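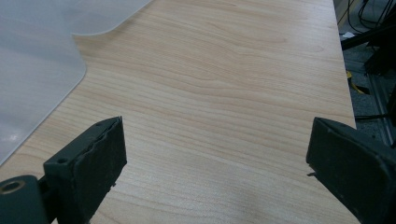
Lornville Household Forum > Moving and Storage > Planning

Thread: How detailed should a home inventory be before a long-distance move?

ferrisgate
Original post
We are moving from Lornville to Arboleda in May, and the moving company wants a household inventory before they give us a binding price. Their form is one page with lines like "kitchen, small" and "living room, medium." That seems too thin to me. If a box goes missing I would like to be able to say what was in it.

My spouse thinks the form is fine and that I am making work for myself. We have two bedrooms, a kitchen, a home office and a one-car garage. No piano, no antiques. The longest drive either of us has moved before was across town with a rented van, so we have no experience with this.

Questions for people who have done it. Did you list every item, or only boxes? Did you use paper or a spreadsheet? Did anyone ever need the list afterward?

quarterinch
I have done three interstate moves and listed boxes only. Number on the box, room, a few words on the contents. The mover's form is there so they can estimate weight and truck space. They don't read beyond that.

I never needed the list for a claim. I used it constantly for finding things in the first month.

marlpit
I disagree with the post above. Boxes only is fine until you lose one. We lost a box marked "office misc." I could not say what was in it. We were still working out what was gone the next winter, when we went to look for the tax folders.

List every item that would cost you real money or real trouble to replace. Skip forks.

ferrisgate
Thanks. How do you decide what counts as trouble to replace? I started in the office last night and got stuck on the first drawer. Cables, an old phone, a stapler, some foreign coins.

marlpit
Papers, keys, chargers for odd devices, anything with a serial number, anything from a relative. The stapler goes in as "desk supplies." The coins depend on what they are.

dovetail_b
I went all the way. My spreadsheet for our last move had 3,653 rows. Every book had its own row. I would not do it again, but I will say the insurance side was very easy, because I could sort by value and send them the top of the sheet.

Time spent was most of my evenings for two months. The books were a mistake. A shelf count and one photo per shelf would have done the same job.

quarterinch
3,653 rows is a catalog. I don't see how that helps anyone carry a couch.

dovetail_b
It doesn't help carry the couch. It helped me get paid for the couch, which arrived with a broken leg. I had the purchase year, the price and a photo from before. The claim was settled without an argument.

quarterinch
Fair, but you could have had that with one row for the couch.

hollowbrook
Somewhere in the middle is where most people end up. Our method, for what it's worth:

We did one room at a time and did not start the next one until the boxes from the first were taped. Each box got a number on two sides and the top. Sides matter more than the top, as the tops disappear once they are stacked.

For cabinets and shelves we put things out on a table by group and took photos. Pantry goods, bathroom shelf, medicine cabinet, sewing things. 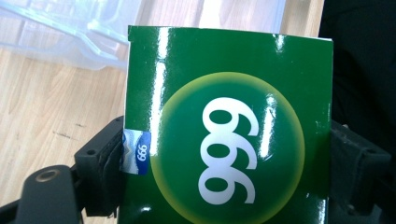

The photos went into one folder per room, named by the box number they ended up in. I did not type out the contents of those boxes at all. If I had needed the list I could have made it from the photos later. Typing is what makes people quit.

The only rooms I typed in full were the office and the garage. Tools are expensive and they all look the same in a picture.

sixpenny
Second the photos. One warning, check what your mover will not carry before you pack the bathroom and the garage. Most of them have a list. Aerosols, paint, propane, bleach and nail polish remover were on ours. We packed several of those and had to open sealed boxes on the driveway while the crew waited. We paid for the waiting.

ferrisgate
I did not know about that. I will ask for the list.

On hollowbrook's method, did you photograph things inside the box or before they went in?

hollowbrook
Before. Once things are in the box you see the top layer and a lot of paper.

tallgrass77
I'm going to be the contrary one. We moved with a full packing service and no inventory of our own. The crew labeled everything and gave us a sheet with numbers 1 to whatever. It all arrived. One lamp shade was dented. I think people worry about this more than they need to.

marlpit
You had a good crew. The sheet they gave you was an inventory, though – somebody else's, with "household goods" on most of the lines. Ours was the same and it was no use for the claim.

tallgrass77
It was enough to check boxes off at the door. I'm only saying the risk is small. Ours was 3,001 pounds on the scale ticket, so a fairly small load. A bigger house may be different.

dovetail_b
The scale ticket is a good point for ferrisgate. Ask whether the price is tied to the weight or to the inventory. If it is tied to the inventory, anything you leave off can be charged as an extra on the day. This happened to my sister with a treadmill.

ferrisgate
I called and it is tied to the inventory, so that settles whether to do it carefully. My spouse has agreed to do the garage.

Here is what I have after reading all of this. Please tell me if something is missing.

1. Get the mover's list of items they won't carry. Set those aside first and give away or use up what we can.

2. Walk through every room with a notepad and write down furniture and anything too big for a box. This part goes on the mover's form.

3. Clear one flat surface near the packing supplies and keep it clear. Sort small things there by group, take photos, then pack. Put the tape and marker back in the same place every time. 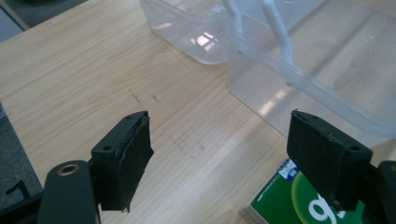
4. Number each box on two sides and the top. Write the room it is going to, which may differ from the room it came from.

5. Keep a spreadsheet with box number, room, short contents, and a yes or no for photos. Type full contents for the office and the garage only.

6. Separate sheet for valuable items with serial number, year and price if known. Email a copy to ourselves.

7. Papers, medicine, keys and laptops go in the car.

quarterinch
Good list. Add a box for the first night, with sheets, towels, toilet paper, a lamp, a box cutter. It goes on the truck last or in the car with you.

On step 4, write the destination room larger than anything else. The crew reads that word and nothing more.

sixpenny
For step 6, take a close photo of the serial number plate as well. I typed one wrong and it took several phone calls to sort out.

marlpit
I would still put the kitchen in with the fully typed rooms, at least the appliances.

hollowbrook
Appliances, yes. Not the whole kitchen. Dishes photograph fine.

ferrisgate
Update for anyone who finds this later. The office is done and came to 17 boxes, more than I would have guessed. The spreadsheet is quick when I keep to one line per box. I split the kitchen the way hollowbrook said and typed the appliances.

The mover accepted our list in place of their form and the price went up a little, mostly for garage shelving I had left out of the first estimate. I will post again after delivery if there is anything to report.

tallgrass77
Good luck. Check the lamp shades.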